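# gindau-transfers

Hi! This is my little dataset of soccer transfer rumors, mostly midfielders and fullbacks, because those are the ones I argue over with my friends. I started it last December after Gindau let their captain run his contract down and every site had him going somewhere different.

Each row is one rumor: player, selling club, buying club, the fee as reported, and whether the move went through. There are 200 rows for now, and 100 of them have a `closed` date. The clubs covered are Gindau, Ekon, Amato and Bristosano (plus whoever they were trying to buy from).

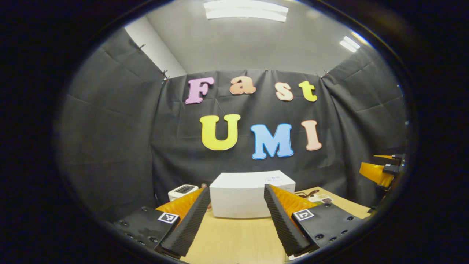

Fees are in millions, and loans get a 0 even when there's an option to buy. I know, I know, Raghda Salameh has already yelled at me over that one! If you want options split out, use the `opt_fee` column, but it's blank for most of Amato's deals and I haven't had the patience to go back through them.

## Files

- `rumors.csv` – the main table, 11 columns
- `clubs.csv` – short names and leagues
- `notes.md` – me grumbling about sources

## Stuff to watch out for

- 5 rows have the same player under two spellings. Ubaldo Colombo sent me a fix and I still need to merge it.
- "Swap" deals show up twice, once per player.
- Ekon's loan-backs are a mess. Please don't build anything serious on them.

Last updated 2025-06-05. Use it however you like, and open an issue if I've sent your left back to the wrong club.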